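January, evening

Slept badly, up early. The heating in the building came back on before lunch, so I used the afternoon for the shirts I'd been putting off since I moved over from the Goodwin place.

Put the pink checked cloth on the table first. It needs ironing but I left it. The lines on it help when I want the two sides to come out even. I started with the green one with the white print, front up, one sleeve in across the top. 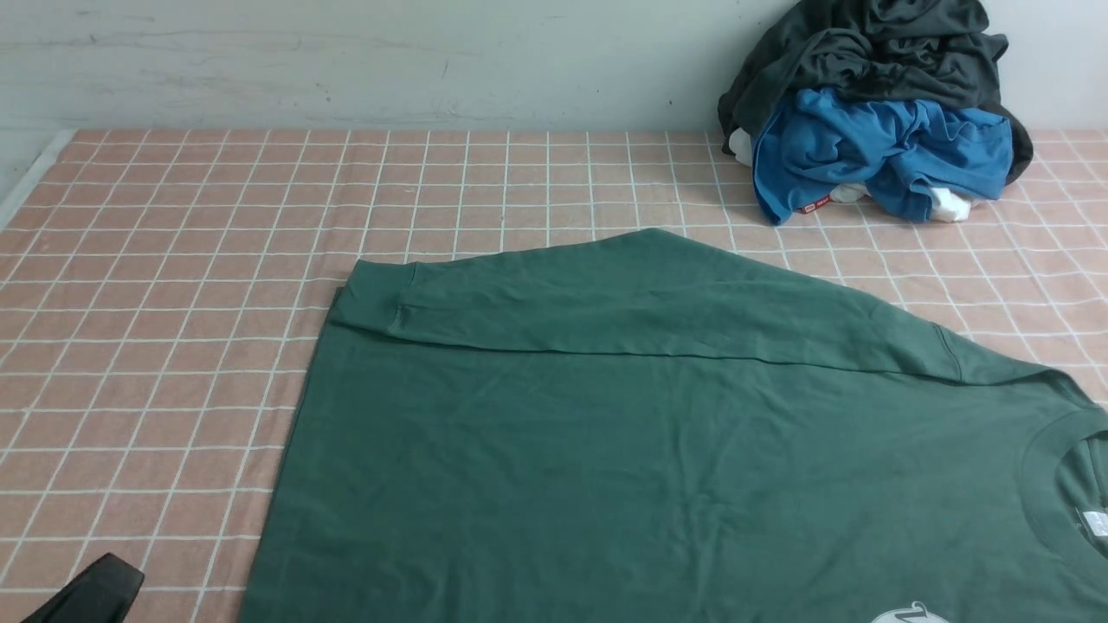
After that it's the other sleeve, then the hem up to the collar. I used to fold everything in thirds from the side, the way the Sornard leaflet shows, and the collars always came out bent. Sleeves first is slower but they stack better in the drawer.

The heap against the wall is what's left to do. I had meant to sort it by color and gave up on that.

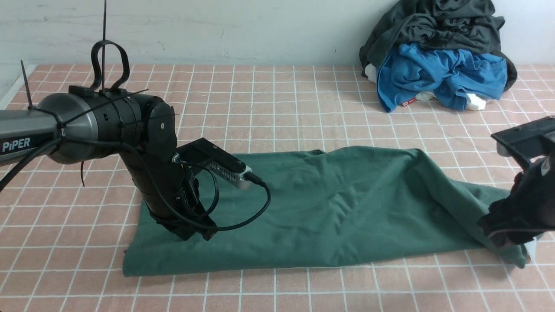 Green cloth laid lengthwise, clothes still piled up in the corner.

Stopped for tea and read the mail. The bill from Drelau says 3,237 on the meter, and I wrote that on the pad by the phone so I can compare next month. Rent is due too. Then back to the table. The cloth had creased up in the middle and I smoothed it with my hand, which did very little. 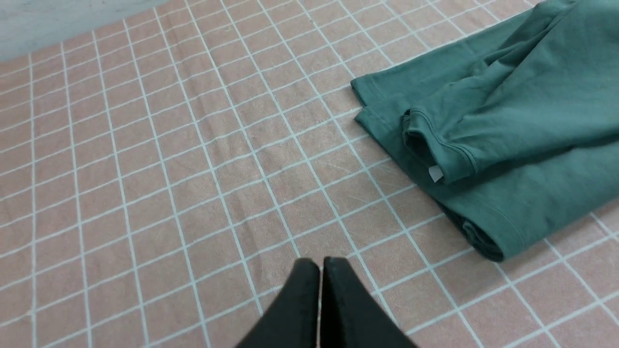
Teal-green T-shirt, hem toward the middle of the picture.

I've been thinking about whether to fold T-shirts at all or hang them. The closet rail is short and the winter coats take up most of it. I asked on the Inik message board last night and checked again before supper. 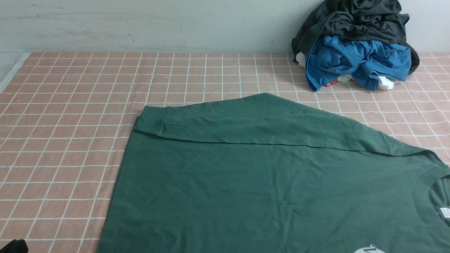
One reply said to hang anything with a print on the chest and fold the rest, and to keep the neck label facing up in the drawer so you can tell front from back. I may try the label part. Hanging will have to wait until the coats go.

Soup for supper. Need hangers, dish soap, stamps.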